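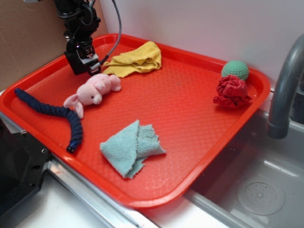

How to Read a Rezoning Notice and File a Written Comment

Updated Oct 17, 2019

A rezoning notice is a short legal document, usually one page, sent to owners and posted on the site. These steps cover the City of Oltton. The Town of Lotton uses the same form, but its filing deadlines differ and are printed on the back.

Before you start

Have the notice in hand, along with your own street address and parcel number. The parcel number is on your property tax bill. Renters can comment too and can leave that field blank.

Step 1. Find the case number

The case number is in the upper right corner of the notice. It starts with the letter Z, followed by the year and a serial number. Copy it exactly. Comments without a case number are held at the front desk until staff can match them, and some miss the hearing packet.

Step 2. Check the type of request

Look at the line marked "Action." It will say one of these:

Map amendment — the zone district changes for the whole parcel.
Planned development — the parcel gets its own written rules.
Variance — the district stays the same, and one rule is relaxed.

A variance goes to the Board of Adjustment. The other two go to the Planning Commission first and then to the City Council. A comment sent to the wrong body is forwarded, but forwarding takes time.

Step 3. Compare the current and proposed districts

Both district codes are listed under the legal description. Look them up in the zoning code and note the maximum height, the setbacks, the lot coverage and the allowed uses. The proposed district allows everything on its use list, whatever the drawings show. With a planned development, the written rules control, so read the draft ordinance in the case file.

For example, the Kokham Street case asked for a change that raised the unit limit on the parcel to 237. The concept drawings showed fewer units than that. The limit in the ordinance was the number the council voted on.

Step 4. Confirm the notice area

Mailed notice goes to owners of property within 600 feet of the site, measured from the parcel line. For planned developments the distance is 1,000 feet. If you are inside the line and got nothing in the mail, say so in your comment and give your parcel number. Staff will check the mailing list. You don't have to live inside the line to comment.

Step 5. Write the comment

Put the case number and your address at the top. State in the first sentence whether you support the request, oppose it, or want it changed. Then tie each point to a review standard. The standards are listed in the staff report and cover traffic access, drainage, fit with the adopted area plan, and effect on nearby property.

Keep it to 2 pages. Attachments such as photos or maps don't count toward the limit, but each one needs a label with the case number.

Step 6. File it

Comments can be filed through the online portal, by mail, or at the counter in the Munshi Building. The portal accepts PDF and plain text files. Save the confirmation page. At the counter, ask for a stamped copy.

The deadline is noon on the last business day before the staff report is published, and that date is on the notice. Later comments go to the members on paper at the hearing.

If the hearing is continued

A continued case keeps its number, and comments already filed stay in the record. You don't need to file again unless the application has been amended. Check the case file for a revised site plan or a new draft ordinance, and file a second comment under the same number if either one changes your position.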